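# Pludano felt strip, self-adhesive, dark grey

Back in stock, both widths. Same felt as before, new glue.
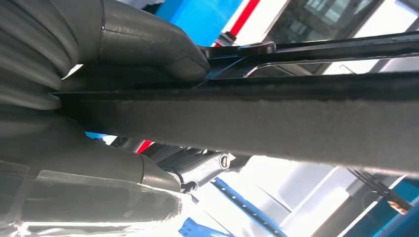

## What its for

Drawer runners, sliding doors, chair legs, the back of a picture frame that keeps marking the wall. Stops rattles. Also draughts, up to a point - for a proper gap get the Ernwood brush seal instead.

## Sizes

- Narrow: 6 mm wide, 2 m roll
- Wide: 38 mm wide, 2 m roll
- Trade box: wide only, 2,000 mm lengths, flat packed, ask for price

Cuts with kitchen scissors. Knife and ruler for the wide one.

## Fitting

1. Wipe the surface, let it dry. Old wax or polish has to come off.
2. Cut a bit long.
3. Peel a few inches of backing at a time, press down hard.
4. Trim. Leave overnight before you slide anything over it.

Not for outdoors. Not for wet rooms. Won't stick to silicone or raw brick, please stop asking.

## Delivery

Small rolls go by letter post. Trade boxes by courier, allow extra for the islands. Returns fine if the backing is still on.

Black and cream due in Febuary. Kurkimberg rolls now discontinued, Pludano wide is the nearest match.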